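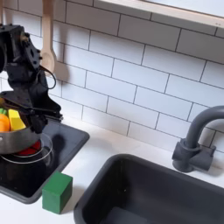
Asambleas de clase sin bostezos: cuaderno de dinámicas para tutoría (12 a 15 años)

Tiempo de lectura: 4 minutos

La hora de tutoría tiene mala fama, y se la ha ganado a pulso. Se pasa lista, se habla de la excursión, alguien pregunta si se puede abrir la ventana y otro alguien pregunta si se puede cerrar. Este cuaderno parte de esa realidad y propone 38 dinámicas de asamblea para que el grupo hable de sus asuntos, tome acuerdos y los recuerde la semana siguiente, que es la parte difícil.

Lo firma Shona Hepburn, orientadora de secundaria durante muchos cursos, y lo publica Susance en su colección Ridgeway de materiales para el aula. La autora escribe como quien ha moderado demasiadas discusiones sobre quién se sienta junto al radiador. Se agradece.

Qué trae

Cada dinámica ocupa una doble página. A la izquierda, las instrucciones para el tutor, con el material necesario (casi siempre papel, rotuladores y un reloj que funcione). A la derecha, la ficha del alumnado, fotocopiable incluso en la máquina del pasillo, esa que deja una raya gris por el centro.

Las dinámicas se reparten en cuatro bloques:

- Turno de palabra. Para grupos en los que hablan todos a la vez y para grupos en los que no habla ni el delegado.
- Acuerdos y normas. Cómo redactar una norma que quepa en una línea y que el propio grupo sepa explicar.
- Desacuerdos. Reformular lo que ha dicho el otro antes de contestarle. Hay adultos a los que también les vendría bien, pero el cuaderno no los cubre.
- Cierre y seguimiento. Actas breves, reparto de tareas y revisión de lo pactado.

Al final hay un apéndice con modelos de acta y una plantilla de orden del día. La plantilla incluye un apartado de "ruegos y preguntas" de tres líneas. Son tres líneas a propósito.

Cuánto dura cada sesión

La mayoría está pensada para 50 minutos. Las del primer bloque caben en 30, por si la hora empieza tarde, cosa que jamás ocurre en ningún instituto. Dos dinámicas del bloque de desacuerdos piden 90 minutos y conviene repartirlas en dos semanas; la autora indica por dónde cortar.

No hace falta seguir el orden. Si el grupo ya está enfadado, empiece por el tercer bloque y vuelva luego al principio con la conciencia tranquila.

Para quién

Tutores y tutoras de los primeros cursos de secundaria, orientadores y educadores de centros juveniles. Con grupos mayores puede usarse recortando los ejemplos: el de la mochila desaparecida, a los diecisiete años, se recibe con cierta condescendencia.

Funciona con clases enteras y con grupos pequeños. No sustituye la intervención individual ni pretende resolver un caso de acoso; para eso el cuaderno remite al protocolo del centro y a su equipo de orientación, sin rodeos.

Formato

Tapa blanda con encuadernación en espiral, para que se quede abierto encima de la mesa. Más de 90 páginas, en blanco y negro salvo la cubierta, que es de un naranja difícil de perder. El texto está en castellano. Las fichas se venden también sueltas, en paquete para imprimir, con licencia para un solo centro.

Preguntas que llegan a menudo

¿Hay que saber mediar? No. Hay que saber callarse un rato, y la introducción dedica dos páginas a practicarlo.

¿Se puede usar sin fotocopias? Sí, copiando las consignas en la pizarra. Se tarda algo más y se oye algo más de ruido a la espalda.

¿Habrá segunda parte? La autora está preparando un cuaderno sobre reuniones con familias. De momento solo tiene título provisional y muchas notas.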